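Home | About | Games Shelf | Archive | Contact

The great darts cabinet of Clulport

I have wanted a dartboard in the house since I was old enough to be banned from throwing things. This June I finally got one, and my form has not improved with ownership.

The cabinet is a Vorix, which I chose after reading 49 reviews, most of them written by people who had not yet opened the box. It has two doors, chalkboard panels inside, and a little rail for the darts that holds five of the six. The sixth lives on top of the fridge.

Hanging it took an afternoon. The bullseye goes at five foot eight, measured from where you stand and not from the skirting board, a distinction I discovered after drilling. Our floor slopes toward the laundry. Visitors from out of town complain about this, and I tell them it's home advantage.

Then there's the surround. The foam one cost 40 dollars and I called that daylight robbery for a week, until I priced replastering. Buy the surround. Buy it on the same day as the board, before your brother-in-law comes over and asks for "just a quick go".

As for the darts, I started on the 20 gram set that came with the cabinet and they flew like wet spoons. I moved up to a set of Echeverría steel tips, heavier and with a bit of knurling to hang on to, and now I miss with real conviction. My average has gone up slightly. My partner's has gone up a lot, and she uses the old ones.

We play 501 after dinner, best of three, loser does the dishes. I keep a running tally of every point I've scored at home with the new set, and as of last night it stands at 1598 – a figure I was quite proud of until I divided it by the number of throws.

The club at Cistevmont has offered us a spot in their winter league. They're a friendly mob, they have proper lighting, and their oche is a strip of real timber instead of masking tape on lino. I've said we'll think about it, by which I mean I've said I'll practise and she's said yes.

Next post will be on resharpening tips, assuming I can find the stone. I had it in the shed.
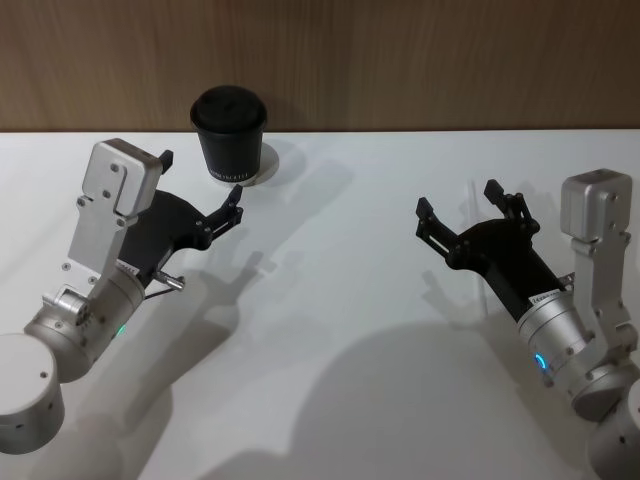
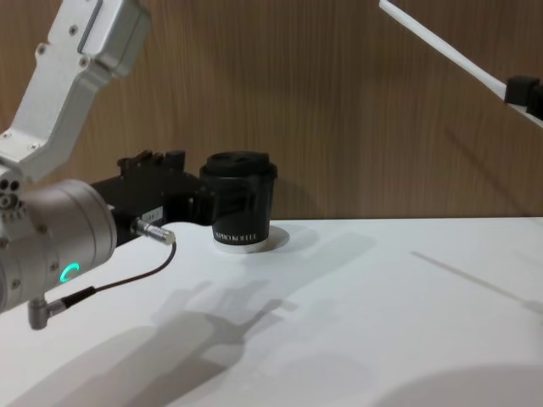
Black coffee cup on a white tabletop.

Print this post | E-mail this post to a friend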